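Two Visits a Week: Renata Makowska and Her Therapy Dog, Tendik
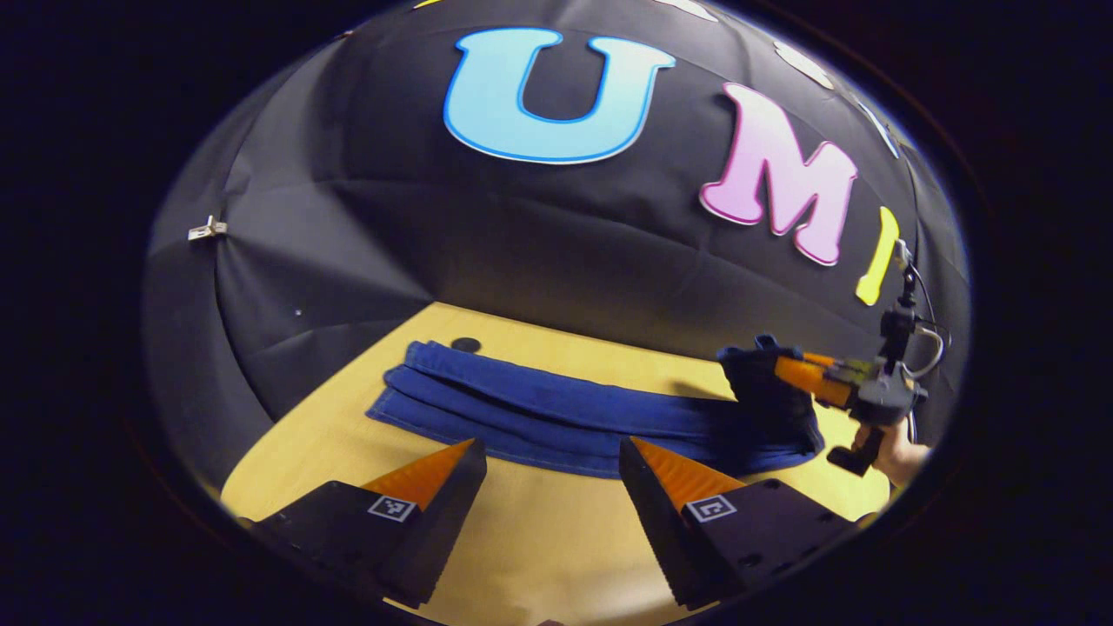

The first visit

Renata Makowska laughs when I ask if Tendik was a natural. "Oh no, he stole a slipper! Ten minutes in, and he trotted down the hall with it like he'd won a prize."

The slipper's owner, a retired bus driver at the Dellgate care home, thought it was wonderful and asked for the dog by name the next time. That was in September of last year, and the pair have now made 80 visits (Renata writes each one in a little notebook, along with who wanted to hold the leash).

Getting ready

I love how much goes into it. Tendik gets a bath the evening before, his nails are filed, and he naps in the car. "If he doesn't get up when I jingle the vest, we stay home," she says. "He's allowed a day off."

Their trainer, Wenche Lie, taught them to practice around walkers and dropped trays. "Wenche threw a metal bowl down the stairs. I jumped a mile. Tendik yawned!"

What people say to him

Mostly they talk about their own dogs. One woman tells him about a spaniel she had as a girl, and he leans on her shins the whole time. "I know that spaniel so well by now," Renata says. "I'd recognize her on the street."

They're back at Dellgate on Thursday, slippers permitting.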